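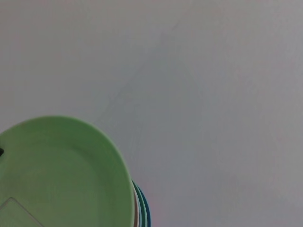
Wear on conveyor idlers: my final year project report

Before anything else I should say that I came to this topic by accident. I had my heart set on pump impellers, the pump project went to someone else, and I ended up with a list of leftovers on which "idler rollers, quarry conveyor" was the least frightening. Seven months on I am slightly obsessed with them and can't walk past a conveyor without listening to it.

An idler is one of the rollers that holds a conveyor belt up between the drive end and the tail end. On a troughed belt they sit in sets, with a flat one in the middle and a tilted one on each side so the belt makes a shallow U and the stone stays on. They don't drive anything, they just turn. When one stops turning the belt drags across it, the shell wears thin and in the worst case you get a sharp edge that can slit a belt lengthways (I have seen the belt from one of these and it's an impressive mess).

The site

I was lucky enough to get access to a limestone quarry run by Samarakoon, who let me follow one conveyor from the primary crusher to the surge pile. It is 143 metres between pulleys and climbs the whole way. The rollers on it came from two makers. Most were Viltalel steel rollers, which the site has used for years, and the newer section near the top had been fitted with Prundik rollers that have a different seal. I didn't choose this split and I would have laid it out differently if I had, because the top of the belt is also the cleanest part. More on that later.

What I wanted to find out

My question was whether you can tell that a roller bearing is on its way out from the temperature of the end cap, early enough for it to be any use to a fitter doing a walk round. The site already listens for noisy rollers, and they're good at it. But a noisy roller is usually well gone, and there's a crusher next door, so plenty get missed.

How I did it

I used a handheld infrared thermometer and a clipboard. My supervisor wanted me to use the thermal camera but it was booked out for most of the autumn term, and by the time it came free I had so many readings with the cheap one that I didn't want to switch halfway through. I put a dab of matt black paint on each end cap I was measuring, as bare metal reflects all sorts and gives you silly numbers. My first two visits were wasted before I worked that out. Those readings aren't in the report.

Every visit went the same way. I waited until the belt had been running loaded for at least an hour, took the air temperature in the shade, then walked up the inspection walkway side and took the walkway end cap of each tilted roller. I couldn't reach the far side through the guarding and I wasn't going to ask anyone to take it off. So everything I say is about one side of the belt only.

I ended up with 766 usable readings. I logged them as the difference above air temperature, which made the cold mornings and the mild afternoons comparable, more or less.

When the site changed rollers at the planned shutdown I was given the old ones to take apart. Cutting them open was my favourite part of the whole year! The bearings are pressed into a housing at each end behind a labyrinth seal, and once you've got the seal off you can see straight away how the grease has done. Some was still the colour it went in. Some had turned to a sort of grey paste with stone dust in it, and it stuck to my gloves for days.

The bench rig

To get something more controlled I built a small rig in the workshop. It's a welded frame with one roller in it, a motor driving the shell through a rubber wheel, and a lever arm with weights to load it. The motor controller was a Vomex unit left over from an older project. It took me an embarrassing amount of time to set up (the manual assumes you already know what you are doing) and I tripped it over and over until I stretched out the ramp time.

I ran four rollers on it: a new one from each maker, and one used one from each. Each was run for 3000 minutes in total, split over several days as I wasn't allowed to leave it going overnight. The used rollers were picked from the scrap pile by how rough they felt when I spun them by hand, so "used" here means properly worn.

What I found

On the rig the picture was clear. Both new rollers warmed up, settled and then crept down a little as the grease spread itself out. Both used ones ran hotter and never properly settled. The worn Viltalel went up in little jumps and then dropped back, and I think that's bits of dirt moving through the bearing, but I can't prove it.

Out on the belt it was much messier. Hot end caps did tend to belong to rollers with bad grease when I cut them open. Some rollers with awful grease had given perfectly ordinary readings though, and one had been among the coolest on the belt. My best guess is that it was hardly carrying any load. A roller sitting slightly low lets its neighbours do the work, so it can be half seized and stay cool. I checked the line of the frames with a string where I could get at them and there were dips, so it's at least possible.

The sun was another nuisance. The walkway side faces roughly south and on bright days the lower rollers picked up heat before the belt had even started. I should have written down sun or shade for each reading from the beginning. I only started doing so in the second half.

As for the two makes, the Prundik rollers ran cooler on the belt, but they were newer, in cleaner air and nearer the head end. On the rig the two new rollers were so close that I wouldn't want to pick one. I was asked at my presentation which I'd buy and I said I didn't know, and I still don't.

Things I'd change

Compare each roller with its neighbours instead of with the air. I tried this right at the end on the later readings and it picked out the bad ones better than my original method, and it gets rid of most of the sun problem too. If I'd thought of it in the autumn it would have been the main part of the project.

Measure the load. Even a rough idea of which rollers were carrying weight would have explained a lot.

Get both ends of the roller. A bearing at one end can be fine while the other is scrap.

Where it goes next

The report was handed in on March 27, 2023 and the rig stays in the workshop for whoever takes the topic on. I'm going back to the quarry in April to go through the results with the fitters, who had a fair few opinions on my black paint. The spreadsheet, the rig drawings and my photographs of the grease are in the appendices. Appendix C has the controller settings, so please use those and don't start from the manual.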